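Tidy-up task for the club demo: script it or train it?
Student Robotics Clubs > Projects and Demos

nbadawi_club
Hi everybody! I'm Nouhaila Badawi, I look after the after-school robotics club at Durent, and we've got ourselves into a friendly argument that I'd love some outside opinions on. We have 13 students this term and our open evening is in June. The task we picked is bedside tidying: the arm takes small things off a nightstand, puts them in a drawer and closes it. Half the group wants to script every motion, and the other half wants to record demonstrations by hand and train on those. We have 40 recordings so far and the results are, well, mixed (it loves the bowl and hates anything that crinkles). What would you do with the time we have left?

stan_and_solder
Script it, please, I'm begging you. We went the training route two years ago with a very sweet, very keen group and spent the whole spring recording. We got to 400 demonstrations and it still fumbled in front of the parents. With fixed positions and a bit of tape on the table you could have it working in a couple of afternoons, and the kids would understand every line of it.

Hulya K.
I have to disagree with Stan, kindly! A scripted arm looks wonderful right up until a little brother moves the cup. My students learned so much more from asking why the trained one missed than they ever did from tweaking coordinates. I would keep recording, but mix up where things sit between runs, because our first batch had everything in the same spot and it showed.
Hülya Kozan, Bralari Makers

stan_and_solder
Fair point about little brothers, Hülya, I have met several. But she has until June, and a demo that works is worth a lot to a kid who has invited their grandparents.

diltach_dad
Parent helper here, so take this with a grain of salt. Could you split it? Script the drawer and train only the picking up. Our drawer pull ate up 90 percent of our patience, and once we wrote it as a plain fixed motion everybody cheered up. Also, what objects are you using? Soft wrappers are miserable for any gripper.

nbadawi_club
Oh, I like the split idea very much, and I read it out to the group at snack time (there was actual applause, and one groan from the scripting table). Stan, you'll be glad to hear your tape suggestion is going on the list too, for the nightstand feet at least, as it gets nudged more than any of us will admit. The object list was chosen by the students, so of course it leans heavily on things they eat. In our current layout the crumpled snack bag and the clear package with the green bands are both up on top with the bowl and the black handheld, and the lower drawer is already pulled out and empty, so if we script only the closing push we can leave the pull for next year. I'm tempted to retire the snack bag for the open evening, but two of the students have grown very attached to it and want one more week of recordings before we vote. Hülya, how far did you move things between runs, a hand's width or all over the top?

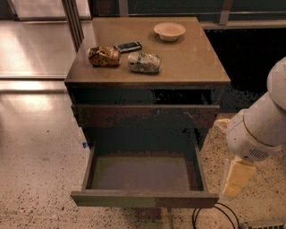
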